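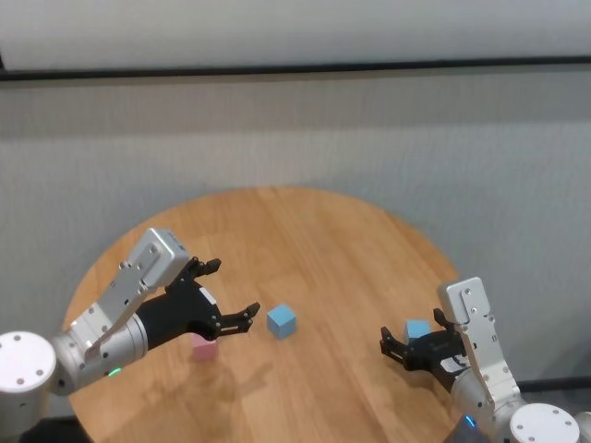

4.2 Comparing the two grippers

Run this procedure after any change of finger pads or controller firmware. Both arms must be homed and both grippers opened before the blocks are placed. Set one pink and two light blue blocks on the round table, within reach of the open fingers, and load profile Flanska 17.

1. Set the stroke limit to 68 mm on both channels.
2. Jog each arm to its start pose at low speed.

CAUTION: Keep hands off the table while either arm is enabled.

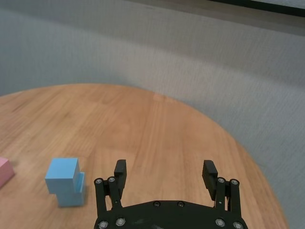
Ellescombe Manipulation Lab – Bench Group

3. Open the wrist view. The ridged pads on both fingers must be visible, with bare tabletop between them.
4. Check the screws on the finger linkages. Retighten any that turn by hand.
5. Select Begay controller, port 2573, and press Arm.

NOTE: The Drurkwood controller uses the same port. Disconnect one before starting the other.

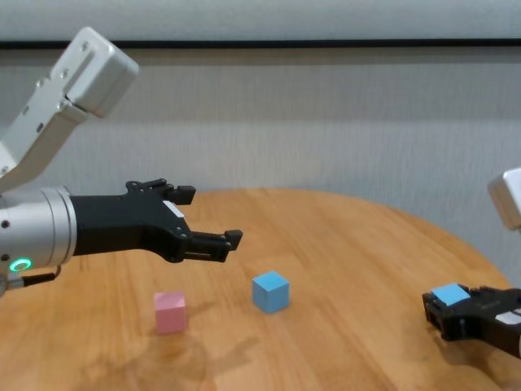

6. Close on a block at the default force and hold for 600 ms.
7. Release, back off, and repeat on the other arm.
8. Save both force traces under the same run number – the compare tool rejects mismatched pairs.

If a trace is flat, rezero the finger encoder and repeat from step 2. 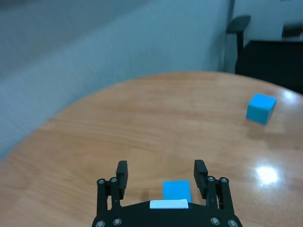

Figure 4-4. Wrist view, fingers open, blue block between the pads.

9. Center the block between the pads before each close. Send offsets that persist after rezeroing to Oanh Cao with the log attached.

Last updated: 23 November 2021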